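Workers' comp mileage claims just got easier in our county, and I'm a little giddy

3 min read

I've been grumbling about mileage reimbursement for injured workers for so long that my own family changes the subject when I bring it up. So you can imagine my mood when the word came down in January that our regional claims office is finally dropping the paper form for trips to medical appointments. You can now file the whole thing online, and you can file it up to 30 days after the visit (it used to be two weeks, and plenty of people missed it!).

If you've never been hurt on the job, this probably sounds like small potatoes. But let me tell you about the drives. A lot of the folks I hear from work at the Stodthorpe warehouse out past the rail line, and the nearest hand specialist is a good long haul from there. Physical therapy twice a week, follow-ups, a second opinion when the insurer wants one – it piles up fast, and gas isn't free.

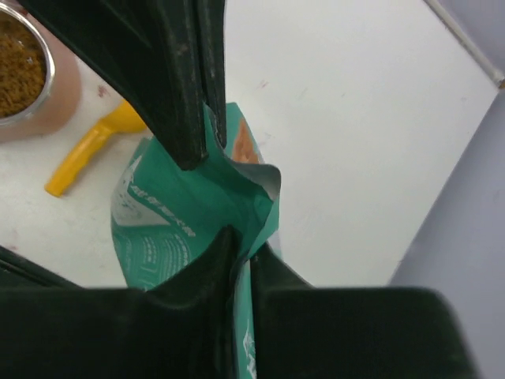 Pet food bag, pinched shut at the top.

I called Uyên Quách, who runs the free claims clinic on the second floor over the Tulen building, and she was already fielding questions about it before lunch. Her clinic helped with nearly 3000 comp filings last year, and she told me mileage was the piece people gave up on most often. "They'd have the receipts in a shoebox and the form would come back for a missing signature," she said. "After the second time, they'd just eat the cost."

The new version only asks for the date of the appointment, the provider's name and the address you left from. It works out the distance for you. You still need your claim number, and you'll still want to keep your appointment slips in case the adjuster asks for them later on.

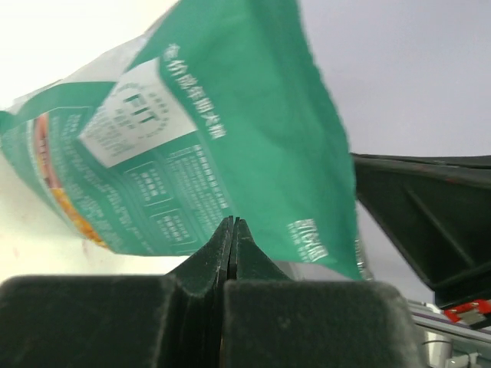 What hasn't changed

The rate is the same, sorry. Parking is still a separate line and you do have to upload the receipt for that one. Trips to the pharmacy are covered only if the prescription is tied to the injury, and the office is going to keep checking those by hand.

Evaristo Sartori, a retired forklift driver I've known since his shoulder case, wanted to know whether he could go back and claim old trips. I asked for him. The answer is no if the window had already closed under the old rule, and he was not pleased about it (I cleaned up his reply for this page, and by that I mean I left it out).

There's one more wrinkle. Workers whose employers are self-insured, and that includes Hekeo, have to go on using the company's own form for the time being. Tomás Mac Carthaigh in the claims office says they're hoping to bring those employers into the online system too, but he wouldn't give me a date and I did push!

Uyên's clinic is open for walk-ins until 2 in the afternoon if you'd like somebody to sit with you while you do your first one. Bring your claim number and something with your doctor's address on it. Quang Hà is usually at the front desk, and he can help in Vietnamese as well as English.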